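Setting Up Your Bench: Notes for Week Two
Small Parts and Work Surfaces

Hi all. These are my notes from Tuesday's session, cleaned up a bit and with the stuff I forgot to say put back in. If you missed class, read this and then borrow somebody's sketch of the parts layout, which I'm not going to redraw here (my drawing is terrible, ask anyone).

We spent most of the time on mats. I know! You signed up to learn how gear trains go together and I talked about a mat for half the evening. But nearly every question I get in the first month comes down to a part that rolled off, a part that got scratched, or a part that looks exactly like the table it's lying on.

Color first. Our tables are white, and white is lovely for reading a drawing on and pretty awful for small bright metal. A silver gear on a shiny white top just melts into the glare, and you end up patting around for it. Put the same gear on a dark mat, navy or black, and you can see the teeth from where you're sitting. I like dark navy best. Pure black swallows the black plastic bits and the oiled screws, and then you've swapped one problem for another. If your job is mostly black parts, flip it around and use a pale gray mat.

Texture second. You want something with a little grip and a little give, so a dropped gear lands and stays put. Cloth mats are nice and soft, but they crease when you fold them, and a tiny washer will find that crease every single time. Roll them, please. Manju Mishra keeps hers on a cardboard tube from wrapping paper and it's the flattest mat in the room. Rubber ones lie flatter but pick up lint, and lint gets into gear teeth. Wipe them down with a barely damp rag before you start and let them dry all the way.

Size third. Bigger than you think! The mat should take up most of the space you work over, with a strip of bare table left at the side for your pencil, your drawing and your coffee (lid on). Parts live on the mat, everything else lives off it. If you remember one thing from this handout, I'd love for it to be that one.

Laying out the parts

Set things down in the order they come off, left to right, with the side that faced you still facing up. Leave a hand's width between groups. I used to line everything up in tight little rows because it looked tidy, and then my sleeve would go through the lot.

For the Brundix practice kit, take out the gears first and leave the screws in their bag until you need them. The two small spur gears in that kit look like twins and they aren't, so keep them at opposite ends of the mat until you've compared them. Count the teeth by putting a dot of washable marker on one tooth and going around until you're back at the dot. Neusa Arruda asked whether you can just measure across the outside. You can, and it will get you close, but a worn gear measures small and then your math goes wonky.

Handling

Hold a spur gear by its flat faces or by the hub. Try not to pinch it across the teeth, especially the fine ones, which bend more easily than you'd expect and then tick once per turn forever after. Look it over under a lamp set low and off to one side. Nicks throw a little shadow that way, and you'll spot burrs you would have missed with the light straight overhead.

Before you mesh two gears, turn each one slowly on its shaft and feel for a tight spot. Then bring them together and check for a tiny bit of play. If there's none at all, they're too close. If it rattles, too far. I can't put that feel into words very well, so come early next week and try the demo plate.

Cleaning up

Check the mat before you roll it up. Run your palm over it, then look along it from table height. Gears back in the tray, screws back in the bag, marker dots wiped off. The Kubiak trays go on the lower shelf and the Pekico ones above, lids facing out.

For next time

Bring your own mat if you have one, any dark color. Read the pages on gear ratios and try problems 2, 8 and 10. Skip the one that starts with a motor at 3000 rpm, we'll do it together on the board. Maiara Vieira has the spare kits if yours is missing anything.

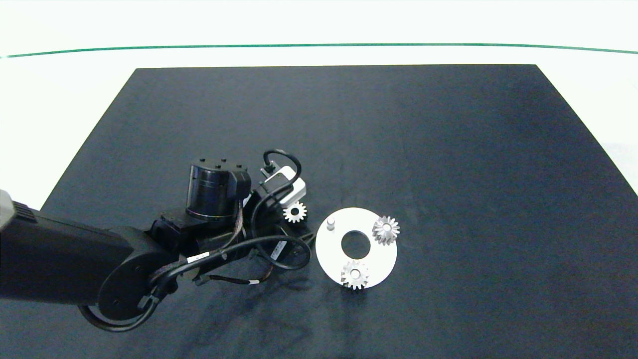

Can I use an old towel as a work mat?
You can for bigger parts, but the loops catch on fine gear teeth and leave fuzz behind, so for small gears a smooth, tightly woven cloth works much better.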